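About Plilholm

Plilholm sets up and maintains two-finger gripper cells for tabletop handling. The company works from one workshop and one simulation room, and looks after cells built on the Cello controller. Older Gallon units are accepted for repair only.

How a cell is set up

Each cell is modeled before any hardware is bolted down. The table height, the arm base and the gripper are entered from measured values. The fingers are then driven to a point just above the tabletop, and the offset is stored. The Šťastný routine, named after the workshop where it was first written, repeats this move 200 times and logs the spread at the fingertips. A cell passes if the spread stays under 2 mm.

Objects of different height and shape are used for the reach check: a flat pad, a shallow bowl, an upright can. Approach height is set separately for each. A value that suits the can will leave the fingers too high for the pad. 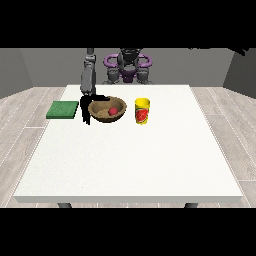 The stored offset is copied to the physical controller only after the reach check is complete. Joint limits are copied in the same step and read back line by line.

Service

Finger pads are inspected at 1,495 operating hours. Wrist cables are replaced at 2,096 hours, whether or not they show wear. After either job the zero position is taken again and the spread test is rerun. Service records are kept with the cell model, and customers receive a copy of both.

The workshop is closed for stock-taking during the first week of September.

Page last revised 19 April 2025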